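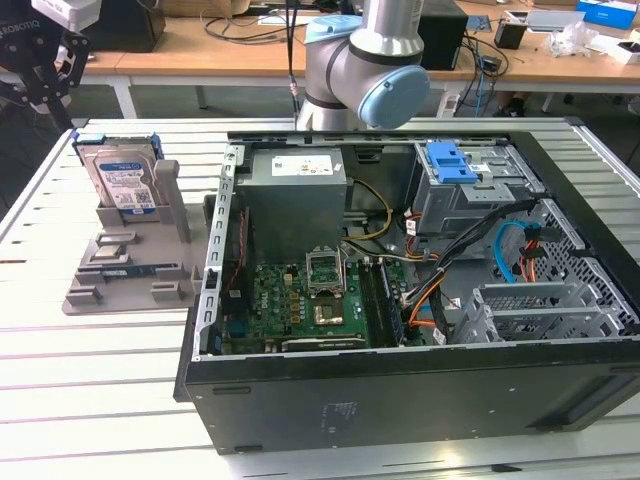 3 min read

Section 3: Opening up the socket

Welcome back! With the side cover off and the case lying flat, you've reached the best part of the whole refurb. Everything you need for the next few steps is within easy reach, and a machine like our old Dell is a lovely one to learn on.

Before you begin

Shut the computer down, pull the mains lead out of the back and hold the power button in for a few seconds. Touch a bare metal part of the case before you put your fingers near the board, and do it again whenever you've been up to fetch something.

Caution: never open the power supply itself. It's the grey metal box with the white label on top, and it stays shut.

Steps

1. Turn the case until you can read the board comfortably. Ours has the power supply at the upper left and the drive bay, with its bright blue latch, at the upper right.

2. Ease the cables away from the socket. The thick black bundle crosses a fair bit of the board, so lift it gently and let it settle again. Don't tug on the white tags.

3. Find the memory slots, the long black ones next to the socket. Keep cables from lying across them.

4. Release the lever on the processor frame and swing the frame up until it stands open. It can feel stiff the first time!

5. Look straight down into the socket with a good torch. You're checking for dust, hair and old paste. Siham Nassar, who wrote the first version of this guide, uses a Lanon hand blower here and I've happily copied her.

Caution: keep fingers, cloths and cotton buds out of the socket. Bent contacts are a misery to put right.

6. Lower the frame again if you're stopping for the day.

Note: take a photo of the cable runs before you unplug anything. Red, yellow, orange, blue and black all look perfectly memorable until the next morning.

Note: allow 40 minutes if it's your first go. Screws go in the Mokex pot, lid on.

Next comes Section 4, Seating the processor, which is great fun.

Rasmus Lepik, revised January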